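Nimer Street Community Garden
Minutes of the January general meeting
Held 2023-01-27 in the garden shelter, 6.30 pm

Welcome
The chair opened the meeting at 6.35, once the extra chairs had been carried over from the hall, and thanked everybody for coming out on such a warm evening. It was lovely to see so many new plot holders, and a special welcome went to the two families who have taken on the beds along the Rebelo Lane fence. Apologies were received from five members, most of them still away at the coast.

Previous minutes
Accepted as circulated, with one correction: the mulch delivery was for the lower beds, and the top ones are still waiting.

Money matters
The balance stands at $1,043 after the water bill. Plot fees for the year have been paid on 42 plots and the rest will get a friendly reminder. There was a good long chat about whether to lift the fee, and in the end the meeting agreed to leave it at $90 and look at it again in winter, when we will have a better idea of what the new hoses have cost us.

Watering
The roster over the holidays mostly held up, and a big thank you to those who did double turns during the hot week. Please remember to turn the tap off at the wall as well as at the hose end. Members on the top path asked if the timer could be set earlier, and this will be tried at 5.30 am for a fortnight.

Tomatoes and fruit fly
A lively discussion! Several members have found grubs in the early tomatoes. Exclusion bags worked nicely for those who used them, and the garden will order a pack of 100 from Surkora Seeds to share out at cost. Please pick up fallen fruit every visit and bag it – do not put it in the compost, however tempting that is.

Compost bays
Bay two is ready to use and smells beautiful. Bay three is closed to new material until it has been turned. Somebody has been adding whole corn cobs, and we would be very grateful if they could be chopped first.

New tool shed
Privari Sheds have quoted for a shed with double doors, and a second quote is still to come. Opinion was divided on colour. A dark finish was liked by most of those present, though there was some worry about heat in the afternoons, and pale green also had its friends. Decision held over to the next meeting.
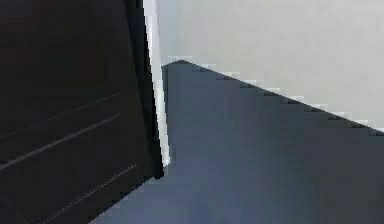

Item 7: computer-rendered view, dark panel with pale diagonal lines.

Harvest lunch
To be held on a Sunday once the pumpkins are in, date to be settled. Offers of salads, folding tables and a big teapot were gratefully taken down. Please label your dishes if they contain nuts.

Other business
The gate latch is sticking again and will be oiled. Spare zucchini may be left on the bench by the sink – and yes, we do all have plenty.

The meeting closed at 7.50 and was followed by tea and a very good plum cake.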